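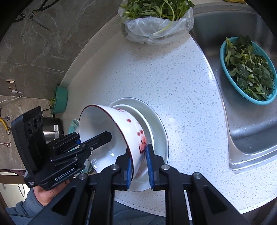

The will ran to 17 pages and most of them concerned the boat. Aunt Muriel had left the boat to Hefin Nicholas, who got seasick in the bath, and the house to the historical society, who didn't want it, and to Dela Alhassan, her neighbour over the back fence, she had left "the crockery and whatever is in it". Dela went across with two boxes and a roll of newspaper, expecting mugs. What she got was a cupboard of plain white plates and, among them, a white bowl with red flowers painted round the outside, some brushwork that might have been writing, and a thin dark red line at the lip. It was a nice bowl. She could not see how anything was supposed to be in it.

"Money," said Hefin, from the doorway. He had come about the boat, or to get away from the boat. "She'll have meant money."

"It's empty, Hefin."

"Look under the plates."

They looked under the plates. They looked in the teapot, the gravy boat and a biscuit tin labelled Not Biscuits, which had biscuits in it. Hefin ate one and said they'd been fine in their day.

By four o'clock they had reached the casserole dishes, and in the biggest of these, under a folded tea towel, was an envelope from Howells, the solicitors. Hefin sat down on the step stool. Dela opened it with a butter knife, as she felt the occasion wanted a bit of ceremony.

It was a receipt. In December of some year before either of them had known her, Muriel had paid Howells 500 dollars to change her will. Behind it was another receipt for changing it back.

"Who was she cutting out?" said Hefin.

"Doesn't say."

"It was me, wasn't it?"

"You'd have been in Grade 2."

"She never liked me in Grade 2," said Hefin.

The third item was a letter to a man named Gallo, never posted, in which Muriel declined to sell him the Muriron for 4,000 dollars and told him he had a nerve. The Muriron was the boat. She had named it after herself and her late husband Ron, and it had gone out on the harbour over a hundred times with the pair of them aboard, arguing about the motor. The motor was a Bosex. According to the letter it had never once started for Ron and had never once failed to start for her, and she was not about to hand it to a person who called it "she".

Hefin read this through and then read it again, moving his lips.

"He offered her four thousand," he said.

"A long time ago."

"Is he still alive, do you reckon?"

"Hefin, it says he has a nerve."

"I don't mind a nerve." He folded the letter and put it in his shirt pocket, then remembered whose it was, technically, and took it out again. They both looked at it. The crockery and whatever is in it.

"I'll swap you," said Dela.

"For what?"

She thought about it. There was the motor, which she had no use for, and there was the berth, which came with a key to the good parking lot by the market.

"The parking," she said.

Hefin shook on it straight away, a bit too fast, and took another biscuit for the road. Dela wrapped the bowl in the travel section and went back for the plates.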